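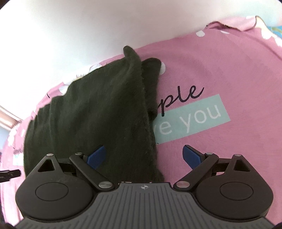 *pink tee (I think), black fuzzy thing on top. laundry still winning*

July, 6 am-ish, coffee no. 2

Brows done!! Finally. Went to the new place in Okotcombe, upstairs over the key shop, room 314 (why does a building with one hallway need a 314). Lamination plus tint. Pirmin Zaugg did them, the one everybody in Didetstead raves about. Quiet, fast, very cold hands. Asked for soft brown, got soft brown. Not the angry marker look from last time, thank god.

No water on them for 24 hrs. Washed my face with a damp cloth like a cat. Slept on my back, badly.

Kornél looked at me all through dinner and then asked if I'd changed my glasses. I don't wear glasses at home. Kornél Vörös, master of observation.

Bought the Mumo brow oil at the desk, did NOT need it. Smells like almonds and a bit like pencil. Every night, tiny amount, brush up. Also still have the Śliwiński cleanser to finish, the 500 ml one, will be using that until I'm ninety. Makes my cheeks tight but I refuse to waste it.

Lashes next? Pirmin says wait 6 weeks, let the brows settle, then come back and do a lift and maybe a touch-up on the tint. Fine. Need to check what's left in the fun money envelope first. Tip was more than I planned, panicked and rounded up.

To do
- cancel the old brow lady, nicely (coward, will text)
- patch test for lash glue, behind the ear
- new spooly, old one is disgusting
- ask Mom if she wants to come along, she keeps hinting

Left one sits a tiny bit higher then the right this morning. Or my face does. Will look again after lunch in the bathroom light. Bus in ten min, no shoes on yet, bye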